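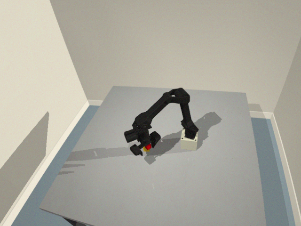
A clean run in simulation is a poor reason to raise a force limit, one of the other visitors remarked before the introduction was over, and most of the afternoon at Ostlow went on that point.

The tour was meant to cover the whole pick-and-place program. It ended up covering one fault, which had stopped the physical cell in May and was still open when we visited. Our hosts had the incident log on screen and let us read it, which made for a better visit than the usual slides.

The task is simple to state. The arm reaches down over a table and separates two small blocks, one red and one yellow, that start close together. The motion is planned in Coren, the group's own simulator, and then sent to the cell through a controller layer called Langat. Up to 900 runs can be queued in Coren overnight. The batch that preceded the fault had finished without a single collision flag.

On the physical cell, the first attempt drove a fingertip into the tabletop. The arm kept pushing down for two seconds before it tripped on motor current. The finger mount bent and the table surface was scored. The cell gate was closed and no one was inside, so it was logged as equipment damage only.

Three causes are listed in the log. The first is a tool length error. The fingers had been changed on the physical gripper and the new ones were 6 mm longer. The model in Coren still had the old set, so every planned height was too low by that amount.

The second is the contact setting. Tabletop contact had been softened in the simulator to stop the blocks from jittering when the gripper touched them. With the soft setting, a finger could sink slightly into the table without raising a flag. A few of the older runs showed this when they were replayed, and it had been put down to a drawing error.

The third took up most of the discussion. The downward force limit in Langat had been raised for an earlier job with heavier parts, and the setting stayed with the controller when the job was changed. The start-up screen shows the name of the loaded job but leaves out the limits. An operator would have to open a second page to see them – and the checklist did not ask for that.

Corrective actions so far: tool length is now measured against a fixed gauge block after any finger change, the limits go back to default whenever a job is loaded, and table contact in Coren has been set hard again. The jitter has returned as a result. Block poses are noisy at the moment of grasp, and some runs have to be thrown out.

We asked whether the first physical run of any new plan should be made with an added height offset. The answer was that it is under review. Our own cell at Osunell has used such an offset for some time and it costs very little – one extra pass per job. We also asked for the replay files and were told they could be shared once the log is closed.

For our side, there is one item to follow up. Our start-up screen has the same layout as theirs, and the force limits are on the second page there too.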